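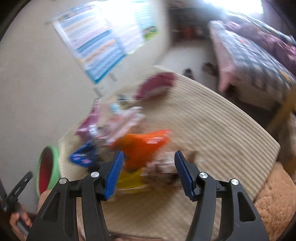

Tidying for a training run is its own kind of housework, and after a month of it for the Datico study I clear a table better than I ever did with my bare hands! The method is simple to describe. You do an ordinary chore holding a gripper in each hand, the cameras on the grippers record it, and the recordings teach a robot policy to do the same chore. Packets are my favorite thing to practice on, especially when they're bunched together the way they are on that ribbed cloth, orange next to yellow next to royal blue, with half of the cloth left clear. Keep a clear patch like that. You can drag a packet into it when two are stuck together, and it gives your wrists room to turn.

A few more things that made my runs go better, in no special order:

Put the bin right beside the table before you start recording. We used to leave ours by the door, and the walk ate up the whole clip.

Come in with the fingers wide open and close slowly. Shiny wrappers slide if you snap at them. A crease or a corner is much easier to grab than the flat middle, and ribbed cloth is kind to you here, since the fingertips can get down a little between the ridges.

Pick a different packet first every time. I know, it's so tempting to go for the bright one! But our first 75 clips nearly all began the same way, and the Jornier policy we trained on them would hunt for that one packet and dither if it wasn't on the table. We mixed up the order, recorded again, and by March it was starting anywhere in the pile. I was thrilled.

Hold over the opening, then let go. Long floppy wrappers should hang down inside the rim before the fingers part, or they catch on the edge. Boxes and cartons want a steeper tilt so a corner goes in first. If you're using both hands, let one finish its drop while the other waits above the rim with the next piece.

Leave your fumbles in. We tried training with and without the clips where something got dropped and picked up again, and the set with them did better on crinkly stuff by 11 points. Only toss a clip if the lens was covered.

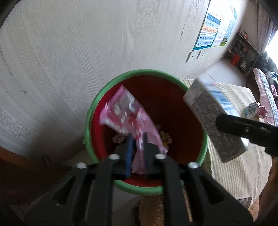

Milovan Stan wrote in to say that he gets cleaner releases by pausing for a slow breath over the bin, and he wondered if the pause would teach the robot to dawdle. It did for us, a bit. We trim long waits down before training now, so pause all you like while you're recording. He also wipes his finger pads between runs with a barely damp cloth, and I've started doing the same. Great habit, especially after chip bags.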